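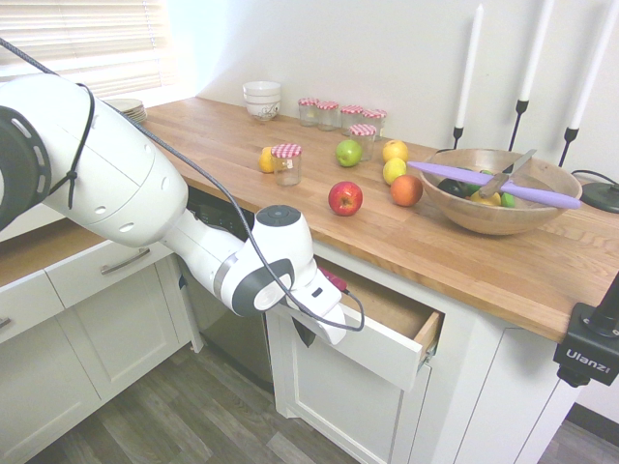 Wooden worktop, drawer open. Kitchen corner, Feb 22, 2025.

I have become a person who talks about bread at parties. Sorry to everyone who was at Dollia's birthday, especially whoever got the full twenty minutes on rye.

It started in January, when my friend Deok-su Ha turned up with a jam jar of sourdough starter in his coat pocket and told me to feed it every day and not to panic. I panicked by the second morning. It smelled like nail varnish remover and there was a layer of grey liquid on top, so I sent him a photo and he wrote back "it's hungry, give it some flour". That was the whole message! I gave it some flour and by teatime it had doubled and was pushing at the lid.

So, the loaves. My first 2 were flat enough to post through a letterbox. The third had a huge hole in the middle where all the air had gone and solid dough underneath, and we ate it anyway, toasted, with far too much butter. I think the fourth was the first one I'd have given to another human being. It had a proper ear on it (the crispy flap where you slash the top) and I stood there listening to it crackle as it cooled. I had no idea bread made a noise. I rang my mum and held the phone over it.

What changed between three and four was mostly time. I'd been following a recipe that said four hours for the first rise, and my flat is freezing. Four hours in my flat does nothing at all. Now I leave it until it looks puffy and wobbles when I shake the bowl, even if that means going to bed and finding it in the morning. Deok-su had told me this right at the start, watch the dough and forget the clock, and I'd nodded and then set a timer.

The other thing was flour. I'd been using the cheapest bag in the shop, which is fine, but then I took the bus out to the mill at Pusbridge and came home with a big sack of their strong wholemeal. It's coarse and a bit sweet and it drinks water like you wouldn't believe. I use one part of that to three parts white and the crumb comes out a lovely toffee brown. The woman on the till also sold me a bag of spelt, which I've been scared of so far. If anyone has a spelt loaf that doesn't spread all over the tray, please tell me how!

My usual loaf at the moment, for those who asked:

375g strong white
125g wholemeal
360g water, just warm
100g lively starter
10g salt

Mix everything except the salt, leave it for 40 minutes, then add the salt with a splash more water. Fold it over on itself 3 times in the next couple of hours. Leave it until it's puffy, shape it, then put it in the fridge overnight in a bowl lined with a floury tea towel. Bake it in a very hot lidded pot for half an hour, then lid off until it's darker than you think it should be. I used to take mine out far too pale.

I've got a spare jar of starter going and it needs a home. Mine is called Nkuna, after the street I grew up on, and the spare hasn't got a name yet, so you'd get to choose. I'm at the Susmont market next Saturday morning and can bring it along - leave a comment if you want it. Bring a bag, because the lid leaks.

Next up is cinnamon buns made with the leftover starter. I've already bought the cinnamon.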